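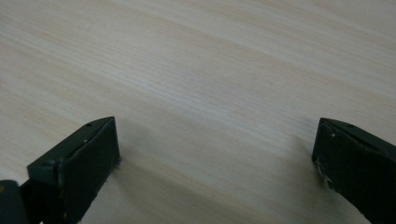
Muss man programmieren können, um bei Skesuline mitzumachen? Nein, und wer es kann, hat am Anfang wenig davon. Die ersten Abende im Kurs bestehen aus Handarbeit: Greifer halten, Finger öffnen, Finger schließen, wieder ansetzen. Man beginnt über der blanken Holzplatte, die beiden dunklen Finger weit offen, und übt erst einmal den Abstand zum Tisch. Das ist so langweilig, wie es klingt. Eugénie Leclerc leitet den Kurs und hält diese Übungen für unverzichtbar. Ich halte sie für zu lang.

16.4.19 - von Quentin Courtois

Seite drucken | Per E-Mail versenden

Was soll am Ende herauskommen?
Laut Ausschreibung eine Maschine, die Babysocken zu Paaren legt. Laut meiner Einschätzung eine Sammlung von Aufnahmen, mit der man eine solche Maschine vielleicht anlernen kann. Zwischen beidem liegt viel Arbeit, und ich würde niemandem versprechen, dass wir sie bis zur Vorführung in Flunville schaffen. Die ist im September.

Wie viele Durchgänge gibt es schon?
2.997. Die Zahl steht im Kursordner und wird gern vorgelesen. Sie sagt nichts darüber, wie viele davon brauchbar sind. Margaux Barbier hat 70 zur Probe durchgesehen und zwölf aussortiert, meist wegen zu hastiger Bewegungen. Ob die übrigen besser sind, weiß keiner von uns. 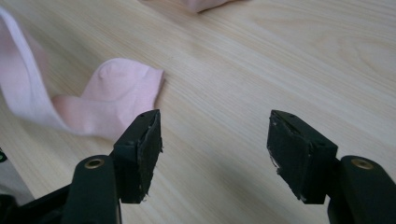
Warum ausgerechnet Socken?
Weicher Stoff verzeiht viel, heißt es immer. Beim Zudrücken stimmt das, beim Zielen nicht. Ein Würfel liegt, wie er liegt, eine Socke hat jedes Mal eine andere Form. Bei der hellrosa Socke auf dem Tisch ist der Schaft in sich gedreht und umgeschlagen, die Ferse steht als Buckel hoch, und nur der Fuß liegt einigermaßen flach. Wo fasst man so etwas an? Fragt man zwei Leute im Kurs, bekommt man zwei Antworten. Évan Chauvin greift grundsätzlich am Bund, Margaux an der Spitze, und beide Arten landen in derselben Sammlung. Ich fände eine Regel besser.

Halten die Greifer das aus?
Bis jetzt ja. Die Beläge an den Fingern sind abgenutzt und an den Kanten ausgefranst, ein Ersatz ist nicht bestellt. Zdzisław Adamczyk meint, ein bisschen Verschleiß störe nicht. Mag sein - gemessen hat er es nicht. Bitte zieht trotzdem keine Fussel mit dem Messer ab.

Arbeitet man allein oder zu zweit?
Beides kommt vor. Mit zwei Greifern geht das Glattziehen leichter, dafür kommen sich die Hände in die Quere. Wer neu ist, fängt mit einem an und klemmt nur so viel Stoff ein, wie zwischen die Finger passt, ohne dass die ganze Socke mitrutscht.

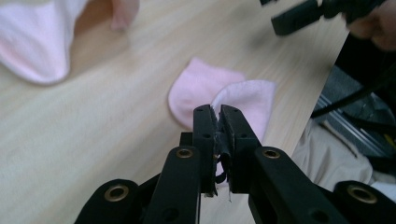

Danach darf man sich auch an größere Teile wagen, Hemdchen zum Beispiel. Die Erfolgsquote sinkt dabei deutlich, und ich würde damit warten, bis die Socken sitzen.

Was kostet die Teilnahme?
Nichts. Die Firma Deschamps übernimmt das Material. Eigene Babywäsche darf mitgebracht werden, sauber und ohne Knöpfe.

Hilft das bei der Jobsuche?
Fragt mich in ein paar Jahren. Eine Teilnahmebestätigung gibt es, eine Note gibt es nicht.

Kann ich einmal zuschauen?
Ja, nach Anmeldung bei Eugénie. Getränke bleiben vom Tisch weg.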